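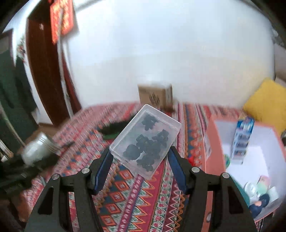
Clear box of gray bears, lid on, held over the bed during the sort.

Filed under: Notebook > Storage and Packing > Small Parts

February, bedroom sort, second session

Started 9:40 a.m. Goal for the session was to get the loose small stuff off the bed and into containers that can travel to Perport without being opened again until they reach the shelf. Using the bed as the sorting surface, blanket left on. Isla wanted a table. The table is still under the Theodorakopoulos drawers and I am not moving those twice.

Notes on the blanket as a work surface:

- Pattern is busy (diamond and zigzag bands, red, orange, blue, green, white). Small red parts are hard to find against it. Gray and black show up well enough.
- Soft surface stops small round things from rolling, which the table does not.
- Surface sags under a heavy box and everything nearby drifts toward it. Keep the heavy box to one side and do the fine sorting at the other.
- Next time, a plain sheet over the top. Pale, no pattern.

Bears. One clear box of dark gray bear-shaped pieces, small, molded, rounded heads with ears. They sit loose in the box with no divider. Material not established. I tried one in a glass of water and it sank, and that is as far as I went. No markings that I could find with the hand lens. Elspeth thinks they came out of the Theodorakopoulos drawers along with the other sorting pieces. There is no list for those drawers, so I am entering them as "bears, gray, origin unconfirmed."

Decision: they stay in the clear box. Considered moving them to a bag to save volume. The saving is small, and the clear box has the advantage that the contents can be identified from any side with the lid shut. Anything in a bag ends up being opened to check.

Lid check, since this has caused trouble before. Procedure as used for all the small rigid containers:

1. Close the lid and press along all four sides.
2. Tilt onto one corner and hold for a slow count of ten.
3. Turn upside down over a tray. Hold for the same count.
4. Shake lightly, still upside down.
5. If anything lands in the tray, the container gets a band around it or gets replaced.

Bears box passed without a band. Pieces shift to the low corner as soon as it is tilted and make a fair amount of noise. I put a folded square of tissue inside to fill the space, closed it, and repeated step 4. Noise much reduced. Took the tissue out again afterward. It hid half of the contents and defeated the purpose of the clear box. The noise is acceptable.

Open box (white inside, pink-orange outside). This one is the main box for the session. Loading so far: the tall blue-and-white package with the printed card front, standing up, and lower down the translucent round container, the mint-green round object, and the dark navy one with the orange tip. The small green-and-white item is in against the left wall.

Problem with this box is the height of the blue-and-white package. It has to travel upright if the card front is not going to crease. I would prefer to leave it in its packaging. Options considered:

a) Lay it flat on top of everything else. The card would take the load of whatever settles above it.
b) Leave it standing and pack the low items around its foot as ballast. Stable when I pushed it from the side, provided the round container is hard up against it.
c) Different box.

Went with (b). Rounded items are poor ballast on their own and want to turn under load, so I will wedge a folded cloth between them once the last pieces are in. The bears box is flat-sided and would be better ballast than any of them. It goes in beside the package at the end, once it has its label.

Weight of the open box as it stood at 10:30, bears box included for the test: 1446 g on the kitchen scale. The scale steps in whole grams and I trust it to within a few. Took the weight three times, lifting the box clear each time. Same reading twice, one gram lower on the third.

Limit for the upper shelf at Perport is 700 g per container. That was Isla's number after the bracket came away in the fall, and I have no reason to change it. So this box is a lower shelf box whichever way it gets packed. I noted this on the box list in pencil.

Cardboard box against the wall. Light tan, dark emblem printed on the front. Not touched in this session apart from weighing: 3324 g, flaps shut. Contents are on the Adar sheet from January and I did not recheck them. Would like to turn it so the emblem faces out when it is on the shelf, purely so that it can be told from the other cartons from the door.

Labels. Using the Tallex tape for everything that goes on a smooth plastic face. Observations:

- Sticks well to the clear box lid if the lid has been wiped with alcohol first. Corner lifted on an unwiped lid within an hour.
- On card it is permanent. Do not use on the blue-and-white package. Tie-on tag instead.
- On the pink-orange outer wall of the open box, adhesion was fair. Will look at it again tomorrow before trusting it.
- 100 mm of tape is enough for a two-line label with a margin. I was cutting longer than this and wasting it.

Label for the bears goes on the end face, not the top, so that it reads when the box is on a shelf with another box on it. Text to be: BEARS GRAY / ORIGIN UNCONF. / LOWER.

Still unsorted on the bed:

- White cylindrical piece with the ridged silver bands, left side. Goes in the pouch with the wrapped items.
- The black tangle. To be pulled apart in its own session, not squeezed in at the end of this one. Last time I did that I put a knot back into storage.
- Green fuzzy item. Isla has asked for it to be kept out of the boxes altogether. Fine.
- Thin black cord near it. Coil, tie, put with the tangle for now.
- Small red item by the open box. To be placed by hand last thing, before the blanket is lifted. This is the piece most likely to be lost and it is the one I keep almost kneeling on.

Rule I am going to adopt for the remaining sessions: anything small that is left over goes in a single lidded tub, and the tub is emptied first at the start of the next session. The present method, leaving things on the bed and trusting memory, costs me the first twenty minutes every time.

Interrupted at 11:15 by the phone. Restarted 11:50. Lost the order I had been working in and relabeled one tub that already had a label under the rim. Removed the second label with warm water and a thumbnail. Slight residue, left as is.

Afternoon. Tested a stack of two small clear boxes with the heavier one on the bottom, on the bare floor and then on the blanket. On the floor the stack was fine. On the blanket it leaned within a minute and had to be caught. Do not stack on the bed, even for a moment while making room. Obvious in hindsight, and I have now written it down.

Also checked whether the clear lids mark each other when stacked. Slid one across another, back and forth, under hand pressure. Fine scratches visible in raking light, not visible from standing height. A sheet of paper between lids prevents it. For the bears I will use paper. For the other tubs I will not bother.

To do before the run to Perport:

- Label on the bears box, then load.
- Cloth wedge in the open box, then repeat the side push.
- Tag on the blue-and-white package.
- Ask Elspeth if a list was ever made for the Theodorakopoulos drawers, even a partial one.
- Reweigh the open box when it is full. If it comes out above 2 kg, split it.
- More alcohol wipes.

Stopped 4:10 p.m. Open box left on the bed, lid for it still not found.

Comments

Elspeth Swanson
There was a list for the drawers, handwritten, on the back of an envelope. It covered the top two only and I don't remember any bears on it. I will look in the blue folder.

Isla Farquharson
700 g stands for the upper shelf. The replacement bracket is the same pattern as the one that failed. Also please don't use warm water on the older tubs, the rims go cloudy.

Reader in Adar
Have you tried putting the label inside the clear box, facing out? Mine have stayed put for years that way, and there is no adhesive to fail. You lose a little of the view.

Isla Farquharson
We did that with the button tubs. It works until someone tips the contents out and the label goes with them.

Search this notebook
Search
Enter keywords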